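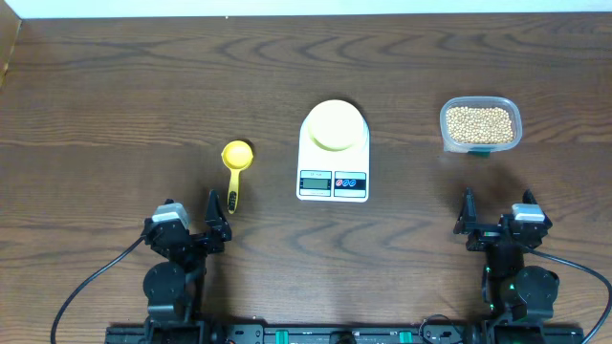 2. Weighing task: where we are

Progress report to the Duman Fund, 2022-06-03
Pratmont student robotics club, Estitz project

Section 1 (membership and room bookings) went in with the February report and hasn't changed, so it isn't repeated.

The task is the one you agreed to pay for. A two-armed robot has to take a yellow scoop, lift soybeans out of a clear plastic container and put them on a digital kitchen scale. The students chose it. I said then that it was too hard for a first-year club and I haven't changed my mind, though parts of it have gone better than I expected.

The students have logged 1,071 attempts since the project began. Of these, 271 ended with beans on the scale and the scoop still in the gripper. The club's poster calls this "reliable scooping". I have asked them to take that line off. It is about one attempt in four, and most of the good ones were done with the scoop set down in the same spot with the handle pointing back at the arms. Turn the handle sideways and the left arm mostly pushes it along the table.

2.1 What works

Picking up the scoop from its usual spot. Moving both arms at once without them knocking together, which took most of the autumn term to sort out. The students can now swap a servo on their own and write down what they did, and I count that as the best result so far.

2.2 What doesn't

Hitting a target weight. The application promised it and we aren't close. A student reads the display and types the number in, so any claim that the robot "weighs" the beans should be treated with care. The Vutatness software was supposed to read the digits from the camera picture. It gets them wrong often enough that we've stopped using it.

The beans also behave differently as the level in the container drops. Nearly all our good attempts were made with it full. I don't know what the rate would be at half full and neither do the students, as they refill it every time.

3. Money

We have spent $2,685. Spare servos were the largest item by a long way. I don't recommend buying the second pair of arms listed in the original budget until the first pair can do the job.

4. Next term

The 6 students staying on will run the task with the scoop in different positions and the container at different levels, and will log every failure, including the embarrassing ones. I expect the success rate to fall when they do. Please read the next report with that in mind.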